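# Spend the budget on the dull demonstrations

5 Nov 2019

Most groups that train manipulation policies from demonstrations report one number for their data: how many they have. The second number, how those demonstrations are spread over starting states, is usually missing. I think the second number matters more, and that the habit of leaving it out has cost a lot of work in simulation in particular, where the spread is entirely under our control.

My own case is a small one. In September I finished collecting a set called Skalau, a group of tabletop-style tasks moved off the tabletop and onto household fixtures. Each task has a fixed goal and a short list of objects. The operator drives a simulated arm, the simulator logs joint positions, gripper state and camera views, and a script marks the episode as a success or a failure. The target was 300 successful demonstrations per task. For the first task I stopped at 231 and threw most of them out.

The reason was plain once the start positions were plotted. The reset script drew object positions from a uniform range, as it should, but it also rejected any layout in which two objects came closer than a set distance. I had written that check myself to avoid objects spawning inside one another, and I had set the distance too wide. The result was a set in which the object to be grasped always had clear space on every side. The operators liked it. Episodes were short and the success rate was high. The policy trained on it grasped well under the same reset script and poorly under any other.

People who build such sets tend to treat the easy episodes as the base and the awkward ones as a supplement to be added later if time allows. Time does not allow. Once a training run produces a good curve, there is a paper or a demo to prepare, and the supplement is dropped. If the awkward cases are going to be in the set, they have to be in the reset distribution from the first day. 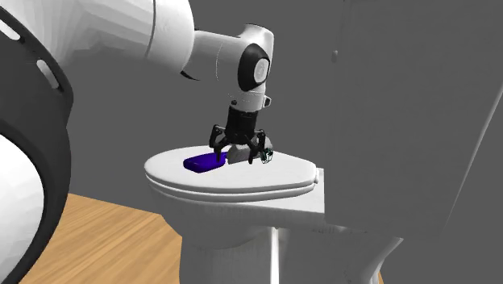 Crowded layouts on small surfaces are the best test I know of for this. On a large flat table an operator can approach a block from almost any direction, and the choice of direction carries little information. On a fixture with a curved outline and a wall or a tall body behind it, the approach is limited. Neighboring objects limit it further. A learner that sees only free approaches has no reason to connect the angle of the wrist with what stands next to the target. It can copy the average wrist angle and do well.

The usual objection is that crowded starts lower the operator success rate, so each usable demonstration costs more. This is true. In the second round of Skalau an operator needed more attempts for each success, and sessions were slower and more tiring. But the comparison people make is cost per demonstration, and that treats all demonstrations as equal goods. The last hundred easy grasps in a set of easy grasps are nearly copies of the first hundred. They add disk usage. I would take a smaller set with a wide spread over a larger one with a narrow spread, at the same number of operator hours, and I would expect it to train a better policy in nearly every task where contact matters.

A second objection is that the simulator can produce variety by itself. Textures, lighting, camera pose and object color can all be changed after the fact by replaying the stored states through the renderer. I use this too, and it is cheap. It changes what the camera sees. It does not change what the operator did. A recorded motion that comes straight down onto a block with nothing near it is still that motion after the floor has been given a new texture. Render variety and behavior variety should be reported on separate lines, and at present they are often added together into one large figure that means very little.

Perturbing the stored trajectories is a better idea, and Zenden, the replay tool I use, does it reasonably well for free-space motion. Near contact it fails in ways that are hard to filter. A grasp shifted by a small offset may still close on the object and may still pass the success check, but the finger drags along the surface first, and the policy learns the drag. I now perturb only the segment before the final approach and leave the rest as recorded.

The success check deserves its own complaint. Ours tests whether the target object is inside a goal region and whether the gripper is open. Nothing in it asks what happened to the other objects. In 19 of the episodes from the first round, a neighboring object was pushed off its surface and the episode was still stored as a success. A learner cannot know that this was an accident. Any set with more than one object in it should log the displacement of the non-target objects and should publish that log, even if the authors choose not to filter on it. Others may want to.

Failures should be kept as well. The common practice is to delete them at the end of each session, and I did so for years. They are not useful as targets for imitation, but they show where the operators had trouble, and this is usually where the policy will have trouble. Birkex, the format we store episodes in, has a field for outcome and another for free text. The free text is rarely filled in. When it is, three words from the operator ("hit the neighbor") save an hour of replay.

None of this requires new methods. It requires a reset script that is written with as much care as the network code, and a table in the paper that says how the starts were drawn. For Skalau I now report 3 things with each task: the range of start positions for each object, the distribution of distances between objects, and the share of attempts that failed. The table takes up a quarter of a page. Reviewers have not asked for it so far, and one asked for it to be moved to the appendix.

The next set, Rao, will use the same tasks with the spacing check reduced to plain collision testing and a fixed number of operator hours in place of a fixed number of demonstrations. Sessions will end when the hours are used up, whatever the count.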